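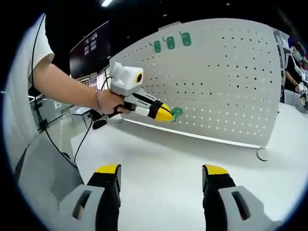
Kidetti-users list
Subject: Re: [kidetti-users] fingertip pads for thin parts on the handheld gripper

> We are on the Kidetti handheld with the stock pads and are
> losing thin parts at the moment of release. The part stays with
> one finger and rotates. Has anyone compared pads on a peg or
> hook task? Also interested in whether the wrist camera height
> makes any difference to the trained policy.

We ran this comparison in April, so I can answer the first part and some of the second.

The task was hooks on a pegboard: hang from the table, then remove and set down. Two pad sets, both yellow, so check the mold mark on the back before you mix them in a drawer. Set A is the stock Kidetti pad. Set B is the Wunden pad, which is softer and has a shallow groove across the face. Same linkage, same trigger, same firmware for both. Each operator did 16 hangs and 16 removals per set.

Hang failures were 13 with set A and 4 with set B, all operators pooled. Nearly all the set A failures were the one you describe. The prong goes into the hole, the trigger is released, one pad lets go late and the hook turns out of the board. Opening the fingers slowly helps with set A but adds time to every cycle.

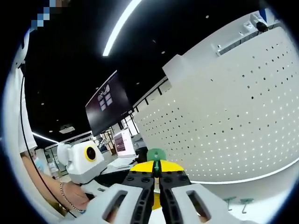
Hand-held gripper at the board, two hooks on the tabletop.

Removal showed no useful difference. Both sets pull a seated hook without slipping if the grip is on the arm of the hook close to the plate. Gripping near the tip of the arm fails with either set, and it loads the linkage sideways. We saw play in one linkage after a long session and retightened the pivot screws. Put that on your checklist whichever pad you use.

Picking up from the table was harder than either. A hook lying flat gives the pads very little height to close on. Set B is thicker at the edge and touches the table first, so operators had to tilt the gripper. If your parts start flat, set A may still be the better choice.
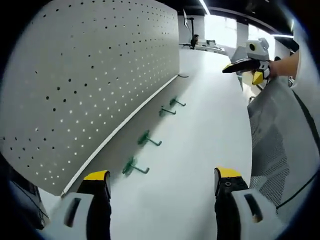 Open fingers, four hooks along the base of the board.

On cameras: we did not vary height, only exposure. The board has light coming through the holes from behind, and auto exposure hunted whenever the lit rows filled the view. Tracking dropped out on 17 episodes before we locked it. After that we had two dropouts in the remaining set, both with the lens close to the board. A grid of identical holes is poor material for visual tracking in any case. Keep some of the room in view during the approach.

With a wide lens the fingertips and the part stay visible together right up to contact.
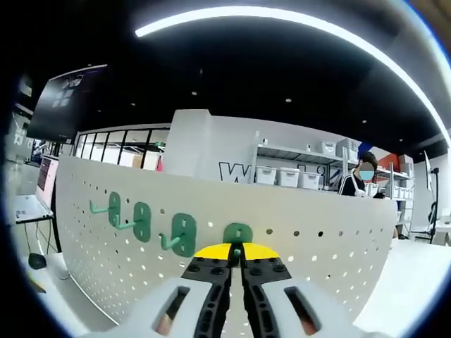
We kept the approach square to the board for the last stretch, and the policy trained on those episodes copies it well. Episodes with a slanted approach were kept in the set but tagged.

Total was 900 episodes after cleaning. Training was done in Clolar with the default config except for a shorter action horizon. I have not yet run the policy on the Mahasneh arm with set B. The adapter plate we have puts the pads slightly further out than on the handheld, and I want that corrected before quoting any success rate.

Two questions back to you. What is the thickness of your part at the grip point? And are you releasing with the trigger spring alone or with the return assist on? With the assist on, set A gave us a cleaner release, though we only tried it with one operator.

I can send the per-operator sheet off list.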